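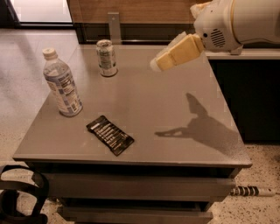 Open day at the Casitico paper mill

We drove 57 miles to Nolavia for this one, and I'd do it again next September, traffic and all! The tour runs two hours and starts in the pulp room (loud, and it smells like wet cardboard, which I rather love). Our guide let us pull a sheet of cotton rag by hand, and mine came out thick as a pancake on one side. Afterward we wandered over to the mill shop, where a pack of 500 Plitwood envelopes somehow came home with me. Parking is 3 dollars, cash only.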